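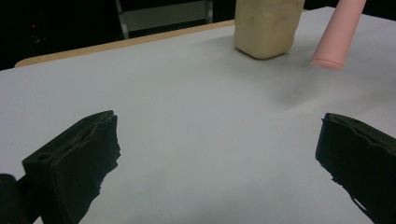 Section 4. Preparing the Work Surface and Laying Out Materials

The Coltcombe modeling table is supplied with its top fitted and requires no assembly beyond the leveling of the feet described in Section 3. Before each session, the top is to be cleared and materials placed on it one at a time, with open surface left between them. A pale block with softly rounded edges, separated by a narrow gap from a pink cylindrical piece on a matte white top, shows the kind of spacing intended. Small pieces placed too close together are easily pushed off the table when a larger one is moved.

4.1 Clearing and cleaning the top

1. Remove all materials, tools and paper from the table.
2. Lift away crumbs and dried residue with the plastic scraper supplied. Hold the scraper nearly flat against the surface.
3. Wipe the top with a cloth dampened in plain water. Work from the center toward the edges.
4. Dry the top fully with a second cloth.
5. Run a fingertip along the perimeter and remove any material that has collected there.

CAUTION: Do not use scouring powder, steel wool or solvent cleaners. These products leave shiny patches on a matte finish, and such patches cannot be repaired. Damage of this kind is excluded from the Aebischer warranty.

Note: Gray marks that remain after wiping are often shadows from overhead lighting. Check the top from a second side of the table before cleaning it again.

4.2 Laying out materials

1. Place large blocks toward the back of the table, on their broadest face.
2. Place cylinders and other pieces that may roll on end wherever their shape permits. If a piece must lie on its side, set it parallel to the front edge and secure it with a Flarkex wedge.
3. Keep the area directly in front of the user open. This is the working area and should not be used for storage.
4. Press down lightly on each block to confirm that it does not rock.

The maximum load for a single block is 22 pounds. The total load on the table, including tools, must not exceed 200 pounds.

Note: Soft materials may pick up color from one another. Keep pale pieces apart from strongly colored ones - a sheet of parchment paper may be placed under either if space is limited.

4.3 During use

Turn a block by lifting it clear of the surface. Dragging it may trap grit underneath and scratch the finish. Cutting is permitted only on a Brovholm mat laid flat on the top.

CAUTION: Do not lean or sit on the edge of the table. Do not allow materials to overhang the edge.

4.4 After use

1. Return soft materials to closed containers.
2. Repeat steps 1 through 5 of Section 4.1.
3. Leave the top uncovered until it is dry, then fit the dust cover.

The feet should be checked for level after every 2,000 hours of use, or whenever the table has been moved. Requests for replacement scrapers and wedges should be addressed in writing to Gebhard Ammann, Customer Support, and should state the serial number printed on the underside of the top.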